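**Friday's game at Plolmont, who's going and what did we make of Tuesday?**

**birik_end_blues**

Right, I'll start this off as the other thread's gone completely sideways. I was at the Arnent game and I still can't decide if we were good or if they were dreadful. Won it 5-2, fine, I'll take it every day of the week, but the first period was horrible to sit through. We couldn't get out of our own zone for what felt like ten minutes and if their second line could finish we'd have been buried.

Lâm in goal kept us in it. Again. I'd like one game this season where I'm not typing that sentence.

**Zamboni Dave**

Disagree a bit on the first period. We were sitting back, yes, but most of what they had was from the outside and Lâm saw it all the way. Once we stopped trying the long pass up the middle we walked through them. Third goal was lovely, best bit of passing I've seen in that rink for ages.

**offthepost**

> most of what they had was from the outside

Were you at the same game?? They had two clean breakaways before we'd had a proper shot! I was behind that net and my heart was in my mouth.

**Zamboni Dave**

One breakaway. The other one was offside and the whistle had gone, the lad just carried on skating.

**offthepost**

OK, one and a half. Still too many against a side that's bottom.

**Sowmya Iyer**

Hello all, long time reader, first time I've bothered to make an account (yes it's my real name, I couldn't think of anything clever). I took my dad on Tuesday, his first ever hockey game, and he's now asking about season tickets, so somebody's doing something right. He wants to know why they're allowed to just jump on and off the ice whenever they like and I'm afraid I made a right mess of explaining it.

Crowd was given as 1638, does that sound right? It looked fuller than that from where we were.

**birik_end_blues**

Welcome! Tell your dad it took me two seasons to spot an offside so he's in good company. And yes, 1638 is what they read out. I think it always looks busier from the cheap end because we're all stood on top of each other.

**puckoff72**

Can I be the miserable one? Our power play is awful. Three of the five goals came at even strength and one was into an empty net. We had the extra man for nearly the whole of the last ten minutes of the second and got one scruffy rebound out of it. Plolmont will kill that off in their sleep. They press you at the blue line and we've got one defenceman who can skate out of it.

**offthepost**

Agree with every word of this. Put the kids' line on the second unit, what's the harm?

**Zamboni Dave**

The harm is you give up a shorthanded goal in the first five minutes in the loudest barn in the league. Plolmont away is no place to be trying things out. Save it for the cup game in May, if we get that far.

**puckoff72**

So we just carry on doing what doesn't work, then. Brilliant.

**Zamboni Dave**

We won by three, mate.

**birik_end_blues**

Play nicely. Practical stuff for Friday: coach leaves the Birik Arms car park at four, and there were five seats left when I last looked. Message me if you want one, pay on the day, cash please. It's about 90 minutes if the ring road behaves. Face-off's half seven. We're in the corner block again, the one with the pillar, so get in early if you want to see the far goal.

**Sowmya Iyer**

Could I have two of those please? Me and dad. Is there anywhere to eat over there or should we bring sandwiches?

**offthepost**

Bring sandwiches. The chips are a crime. Also a proper coat, it's far colder than ours and the heaters over the stand are just for show.

**birik_end_blues**

Two for Sowmya, done, so three left. One more thing while I'm on, whoever has the drum, can you let me know by Thursday night if it's coming with us, as it needs to go in the hold before the bags. I'm going for 3-2 in overtime, by the way, and Lâm to get man of the match. 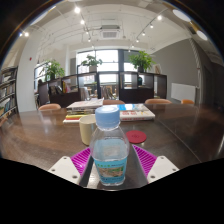

And if anyone fancies driving instead, the multi-storey shuts before the game finishes, so use the one by the station.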